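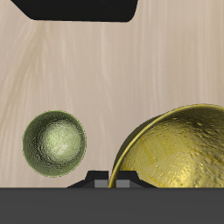 By Märta Solberg, Fiction Contributor
August

The Ferry Money

Stavros Georgiev kept the ferry money in a flour tin, and when he died there was 300 dollars in it and a note that said Radwa.

Radwa Gaber drove over from Sistville the next morning. Fadi Harb let her in. He had run the boat with Stavros for 17 years and still wore the jacket.

"He owed you?" Fadi asked.

"No," she said. "I owed him."

She had been 18 when she left the island. Her mother had told her she could go when she had the fare, and Stavros had taken her across at five in the morning without asking for it. She had mailed him a check from Morris that winter. He never cashed it.

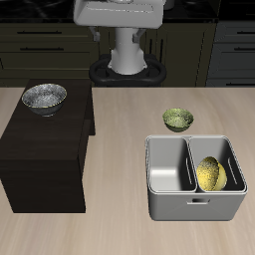 Fadi said the house would go to a nephew, who wanted to sell. He had already talked about tearing out the kitchen and putting in something new, dark cabinets with long black handles and a light wooden counter, the kind people from the mainland liked. Radwa looked at the sink, where one cup had been left upside down on a towel. She asked if she could have the tin.

"Take it," Fadi said. "Take the money too. It's got your name on it."

She took the tin and left the bills under the cup. Then she walked down to the landing. The boat was tied up and the ticket window was shut.

Fadi came down after a while with the bills folded in his hand.

"One way or round trip?" he said.

"One way. My car's on the other side."

He counted off the fare, put the rest in her coat pocket, and went to start the engine.

Print this story | E-mail this story

Recent Fiction
The Well at Huto
Theda Engelhardt's Brother
Snow on the Celtow Road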